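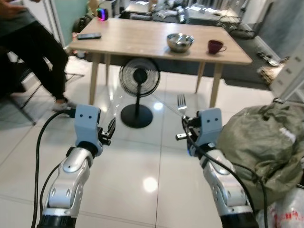 Leave the dark one alone, it's got character, somebody wrote in the margin of my last entry, and then underlined character twice. Okay! I hear you. I still want to fix that front edge, and since I'm the one who keeps catching my sleeve on it, I get to at least try.

August, 4 pm, Hepburn notes (tables)

Started with the light table because it's the easy one. Pale top, tapered legs, I like it more every time I come in. Can we please keep the fan under it when it's not in use, it fits between the legs and I've tripped over it everywhere else. Mug and steel bowl can live up top for now. The plan is one thin coat of the Droleck wax on the top only, wait 36 hours, buff, look at it again in daylight. I'm not touching the legs (I know, I said that last time and then touched the legs).

Test patches of wax on scrap: 3 so far. The first was way too thick and stayed tacky. Second one better. Third one I'd happily put on a real table, so that's the one, wiped on with an old T-shirt and wiped right back off.

Now the dark table. The top is still so shiny you get the ceiling light right back in your face, and then you get to the front right edge and it's all pale scratches. I tried the Vulturis touch-up stick on a scrap of something close and it came out too red, so don't use it, I've put it back in the drawer with a bit of tape on the cap.

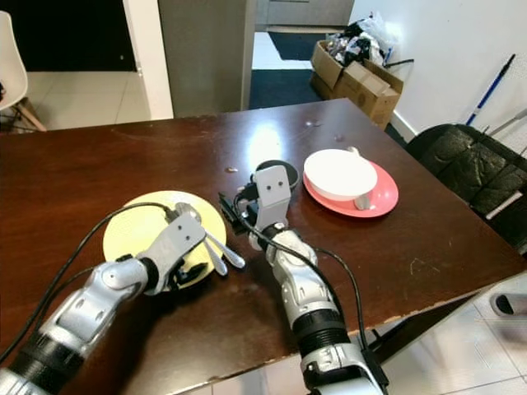 Dark table, with the worn edge at front right.

What I'd like to try next is the Billow stain, two light passes with a small brush, edge only, and no sanding. If the gloss goes patchy next to it I'll stop and we can argue about character again.

Also, crumbs. Please wipe down before anybody waxes anything! And saucers under the bowls, yes, keep doing that, I don't want to be chasing rings on top of scratches.

Still to get: more rags, a smaller brush, lid for the wax tin.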